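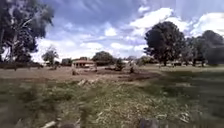 Last updated in May

Ask Mircea Grecu what lives in a hay meadow and you had better have the afternoon free. He starts with the grasses, wanders off into beetles, comes back by way of a bird he heard when he was nine, and by then you're on your knees with your nose in the clover and you've forgotten what you asked.

I went to Stirlow to write a short piece about wildflowers. I came home with a full notebook, grass seed in both socks and a new habit of pulling over beside fields.

The meadow covers the slope behind the village, and for as long as anyone can remember it has been cut once a year, late, after the flowers have dropped their seed. That timing is the whole trick. Cut in early summer and you get more feed, but the yellow rattle never ripens. Wait a few more weeks and it does, and yellow rattle is the plant that makes everything else possible. It's a thief! Its roots latch onto the roots of the grasses and steal from them, the grasses grow thin, and all the small flowers that would have been shaded out get a chance at the light.

"People bring me fertilizer as a present," Mircea told me. "I say thank you, and I give it to my tomatoes."

He means it. Rich soil is bad news for a meadow like this one. Feed it and the coarse grasses take over, and the orchids are the first to go. So after the cut the hay is raked off and carried away, every year, and a little of the richness goes with it.

The raking is hard work and I was terrible at it. I was handed a wooden rake much older than I am and shown how to pull with my hips instead of my arms, and I still had blisters by 11 a.m. The woman in the next row, who has done this since she was a girl, was a full length of the field ahead of me and singing.

What surprised me most was the noise. A good meadow is loud - crickets, bees, a steady hum that you stop hearing after a while and then notice again when a cloud goes over and it drops. Mircea keeps a list of every moth he has found on the slope, written in school notebooks in very small handwriting. It stands at 199. He is badly bothered by that number and has been going out with a lamp every warm night to fix it.

There's a money side to this too. Hay from old meadows doesn't bring much, and the field next door was plowed up years ago. Stirlow has held on partly through Toma, the little dairy at the bottom of the hill, which buys the hay and makes a firm yellow cheese from the milk. I ate a lot of it. It tastes different in summer, grassier and a bit sharp, and I'd happily drive back for that alone.

Seed is the newer idea. A few sacks are gathered by hand before the cut and spread on worn-out pasture nearby, 500 steps from the church by Mircea's favorite shortcut. The first year it looked like nothing. The second year there were oxeye daisies, and last summer somebody found a single orchid and the whole village walked over to see it.

You can try this at home, even with a patch the size of a bedsheet. Stop feeding it, mow it once in late summer, rake everything off, and scratch some fresh yellow rattle seed into bare soil in the fall. It needs the cold of winter to sprout, so don't give up in February. And get down low when it comes up - the first leaves are tiny, with toothed edges like a little saw, and they're very easy to step on.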